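Gripper bench, handheld pair no. 2
October, 4:10 pm

Fault carried over from this morning: left-hand unit reports closed when it isn't. Opening value jumps, then sits at a number that has nothing to do with where the pads are. Third time since we moved the cloth tasks to the wooden table. The first two got written up as "operator let go early". I didn't believe that then and I believe it less now.

The official view, as of the note taped to the cabinet, is that it's the lint. The theory goes that fibres get pulled into the linkage, the fingers bind short of full travel, and the software takes the stall for contact. Fine as a story. I pulled both fingers off before lunch and went through the joints with tweezers and the headlamp. Some fluff on the outside faces. In the pivots, next to none. Put it back together without cleaning anything and it ran 40 cycles on the bench with no fault, which doesn't fit the lint story at all.

Things I have tried, in order:

Swapped the Lappalainen encoder board with the one from the right-hand unit. Fault stayed with the left. So the board is probably okay, or both boards are bad in the same way, and I'm not ready to go there.

Reseated the ribbon. No change. The latch on that connector is rubbish and always has been.

Ran 400 cycles on empty air, unit clamped in the vise, cable tied down. Clean log.

Ran it again by hand, same cable, nobody clamping anything. Dropped out at cycle 12 and again a few after that. Stopped there and saved the log under the fault folder, left unit, afternoon.

So it wants to be moved. That's a cable or a strain relief until somebody shows me otherwise. The Zellmont update everybody was so keen on does not touch any of this. All it does is filter the opening value over a longer window, so a short dropout gets smeared into a slow wrong answer. I've rolled the left unit back so I can see the spikes again. Please don't put the update back on because the graph looks nicer. It looks nicer and it's still lying.

Safety side, for whoever does the shared sheet. On the handhelds a false "closed" costs us a bad recording. The same reading replayed on the Adville arm means it lifts off with nothing in the pads, or worse, keeps squeezing. We had the squeeze once already, on the bench, with a fingertip near enough to it for my liking. I want the force limit set in the driver and not in the task script before any of this week's logs go across.

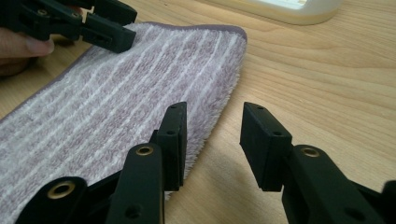 The false "closed" is worst in cloth work, where a thin edge gives the pads so little to stop on that a bad number looks plausible. Take the striped cloth with the lilac hem. One pad over the frayed end, the other over bare wood, and a plain gap between them that anyone can see. A reading of zero in that position is wrong and no filter setting makes it right. I'd like the checker to flag any log where the value and the view disagree like that. The Lostero script is supposed to do it already. I ran it over one of the bad logs and it passed the lot, so I have my doubts about what it's comparing.

Next: new cable on the left unit, longer loop at the strain relief, then 500 cycles by hand with the cloth and the old firmware. If it's clean I'll put the old cable back on and see if the fault comes back with it. One good run proves very little with this thing.

Left unit is tagged red in the second drawer. Don't borrow the cable off it.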